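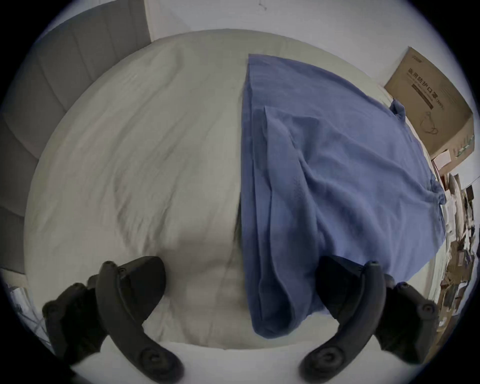
Fig. 1. Long-sleeved top on a white duvet, spread out lengthwise.

Household Skills, Evening Course
Handout 4: Folding on a bed, and putting things away in a full room
Skovow Adult Learning, revised 10 October 2018

Welcome back, everyone! Last time we spent the whole evening on the ironing board (longer than I meant to, I know, and thank you for staying), so tonight's notes are mostly about what comes after. The reading is in the Bodell folding guide, page 238, and if you have the older printing you'll find the same pages under "Flat Work."

Why we fold on the bed

Plenty of you have told me you fold standing up, against your chest, and for a dish towel that's perfectly fine. A long-sleeved top is another matter. It wants a surface longer than itself, and in most small homes the only one of those is the bed. A duvet is soft and will wrinkle along with the shirt, so smooth the duvet first with the flat of your hand, working out from the middle. Then lay the top down lengthwise and get one side edge straight. Just one! In Fig. 1 the left edge of the blue top is fairly straight while the rest still billows into deep folds, and that is a good place to begin, since you now have a line to measure everything else against.

From there:

Bring any sleeve that is hanging over the side back up onto the bed.
Unroll the hem with your fingertips and pull it gently toward you.
Smooth the pleats away from the straight edge, one long stroke at a time.
Turn the top face down, fold each side in toward the middle, and lay the sleeves down the back.
Fold up from the hem in thirds. Halves will do for a deep drawer.

Please don't rush the smoothing. I used to, for years, and every shirt I owned had the same slanted crease across the stomach. At the Jondstead class we practiced on heavy cotton tops, and people were surprised how much of the work was over before the first real fold.

Rooms that do two jobs
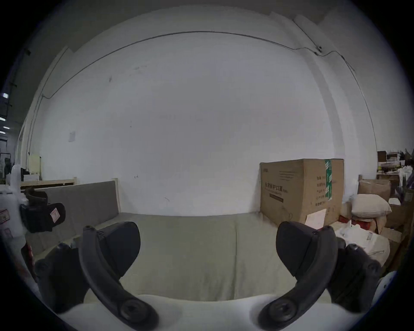 Storage is the part of this course I get the most mail about, and nearly always from people whose spare room is also the guest room, the sewing room and the place where the boxes go. My advice is to give the sleeping surface first claim and let the rest arrange itself around it. A sofa bed with a plain cushion like the pale green one gives you another folding surface, provided it stays clear. Big cartons belong at the end, against the wall, as the brown one is, with the printed side facing out so you can read it. A carton that once held protective masks may well hold sweaters by December, so put your own label over the old wording – a sheet of paper and a thick marker will do. Pillows can go on top of a box, but do slip a clean cover over them.

For next time

Bring one long-sleeved top, one fitted sheet (yes, we're finally doing it) and a marker. The Hjaltested storage leaflet is optional, though the part on closet shelves is worth your while. We meet in room 10.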